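Riketex ratcheting hex driver set, eight months in

I put off buying a proper hex driver set for years because every flat pack comes with an L-shaped key and I've got a jam jar full of the things. You can do nearly anything with a jam jar of keys if you don't value your knuckles. Then last winter I decided to build the shelving for the shed out of slotted aluminium, and by the second evening I was on the couch with a bag of frozen peas on my wrist, looking up drivers.

I went for the Riketex set, the 22 piece one in the grey roll. It cost me $140, and yes, I winced. My brother-in-law has the cheaper Furkico and swears by it, but I'd borrowed his to hang a gate and the ratchet skipped whenever I leaned on it.

First thing, the handle. It's fatter than you'd expect, a bit like holding a pear, and I didn't love it in the shop. After an afternoon of it I came right around. You get a proper palm on the end and there's no seam to rub you. My partner has much smaller hands and still finds it a stretch, so have a hold of one before you hand over the money if you can.

The ratchet is lovely! Fine clicks, hardly any back swing, and the direction collar has a good firm detent so you don't knock it into reverse halfway through (the Furkico did this to me constantly, on a ladder, in the rain). It does get stiff in the cold. On a July morning in my shed it needs a few turns to wake up, and a drop of light oil down the neck sorted most of that.

Bits are where the money went, I reckon. The metric hex ones still have crisp corners and I've been rough with the 5 mm. The ball-end versions are the ones I reach for when I can't get in straight, though I wouldn't do a final tighten with them - you feel it start to ride up in the socket and that's your warning. Countersunk screws are the real test for me. The sockets are shallow, there's hardly anything to grab, and a sloppy bit will round one out before you've finished swearing.

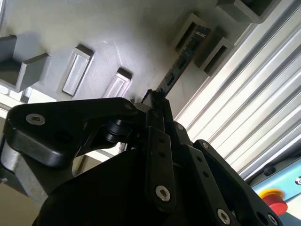

Orathai Kamolrat reckons I'm too kind about the bits. She's had the same set longer than I have and wrote to say her 2.5 mm twisted on a grub screw in the first month, and that Riketex made her post the old one back before they'd send another. She also said the Van Acker bits fit the handle perfectly well and cost less, so that's what she uses in the small sizes now.

Fair enough. I've since bought a Van Acker 2.5 and it does click in nicely, maybe a touch looser than the original. Mine hasn't twisted yet, but I don't do many grub screws, so take her word over mine on that one.

Now the roll. I hate the roll. The pockets are all the same depth, so the short bits vanish down the bottom and you end up poking them out with a pencil. The sizes are printed on the fabric in pale grey on slightly darker grey, and mine had rubbed off by the time the shelves were up. I moved the whole lot into a little Ririx case I got for $37, with foam you cut yourself, and it's been a much happier arrangement. For the price of the set, though, I shouldn't have had to.

A couple of odds and ends. The magnet in the chuck is strong enough to hold a long steel screw sideways, great for overhead work, but it also picks up every bit of filing off the bench, so give it a wipe. The extension bar has a slight wobble. Fine for snugging up, a bit annoying when you're trying to be neat.

Would I buy it again? Yep, for the handle and the ratchet. If you only put a bookcase together every second year, stick with your jam jar. 8 out of 10, and it would've been a nine with a decent case.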